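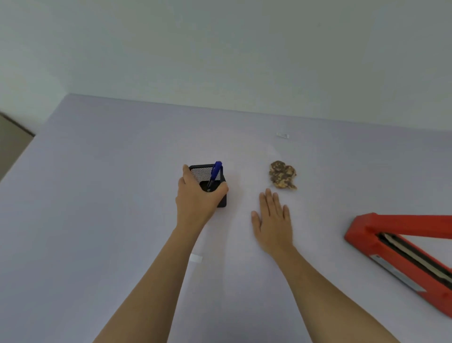 Dildale Weather Disruption Log, a dataset of short news reports on storms, floods, snow and heat, with notes on what closed, what stayed open and for how long.

Maintained by Kelly Honorato and Josué Queiroz. Bug reports and new entries are very welcome!

## What's in it

There are 509 reports in this release: 500 in the main file and 9 in a holdout file that we keep for checking new annotators. Each one is a short item written by one of our contributors from public notices (road closures, ferry boards, school pages, power company updates) and then tagged by hand.

We started the log after an October windstorm took out the Tretdale ferry and the coast road on the same night. Josué wanted to compare it with earlier storms and found that the old notices had simply been overwritten. So we began saving them, and it grew into something we're really excited to share.

```
data/
 reports_main.jsonl 500 records
 reports_holdout.jsonl 9 records
 places.csv place names and spellings
docs/
 tagging_guide.md
scripts/
 validate.py
 to_csv.py
```

## Quick start

```
python scripts/validate.py data/reports_main.jsonl
python scripts/to_csv.py data/reports_main.jsonl out.csv
```

Python 3.9 or later, no other packages needed. The validator prints the line number of any record it doesn't like, and it stops after 40 errors so your terminal stays readable.

## Fields

| Field | Type | Notes |
|---|---|---|
| `id` | string | never reused, even if a record is pulled |
| `place` | string | must match a row in `places.csv` |
| `hazard` | string | `wind`, `snow`, `ice`, `flood`, `heat`, `fog` |
| `started` | string | local time, as given in the notice |
| `ended` | string or null | null when no all-clear was posted |
| `text` | string | the report itself |
| `services` | list | see below |
| `status_words` | list | exact phrases such as "open with delays" |
| `annotator` | string | initials |

`services` holds one entry for each service named in the report. The values are `road`, `rail`, `ferry`, `airport`, `power`, `phone`, `school` and `water`. Each entry also has a `state`, either `closed`, `limited` or `normal`.

A sample record:

```
{"id": "dd-0212", "place": "Bodberg", "hazard": "snow",
 "started": "05:40", "ended": null,
 "text": "Heavy snow closed the upper road into Bodberg before dawn. Buses are running as far as the bridge. Phone service is patchy on the east side.",
 "services": [{"name": "road", "state": "closed"},
 {"name": "phone", "state": "limited"}],
 "status_words": ["closed", "patchy"],
 "annotator": "IM"}
```

Buses don't have their own value and we left them out of `services` in this release. Iolanda Mendonça has a draft of a `bus` tag on a branch, and it looks great so far – have a look if you work on transit.

## How the tagging was done

Iolanda and Jucélia Miranda each tagged every record separately. Where they disagreed, Marcelino Batista made the call and left a line in the tagging guide. Most of the arguments were over `limited`. Is an airport with long delays limited or normal? We settled on limited whenever the notice told travelers to check before leaving home.

The guide is worth reading even if you never tag a thing. Marcelino's notes on fog are a treat.

## Known problems

- Cordeiro shows up under two spellings in the source notices. Both are in `places.csv`, but `text` keeps whatever the writer used.
- Small places are thin. A village with no web page only appears when a road or power notice mentions it.
- Times are local and carry no offset. Don't sort across places without fixing that first.
- `ended` is null more often than we'd like, mainly for snow.
- Heat records almost never list a service, so they're poor training data for the `services` task.

Please don't use the log for live warnings or travel advice. It's a record of past notices, and some of those were wrong when they were posted.

## Contributing

Open a pull request with your new records at the end of `reports_main.jsonl` and run the validator first. Write the report in your own words and keep it under six sentences. Leave out the names of private people.

New annotators tag the holdout file, then compare notes with Jucélia. It takes an evening, and she's very generous with feedback!

## License

Text and tags are CC BY 4.0. Scripts are MIT. Credit "Dildale Weather Disruption Log" and link back to the repository.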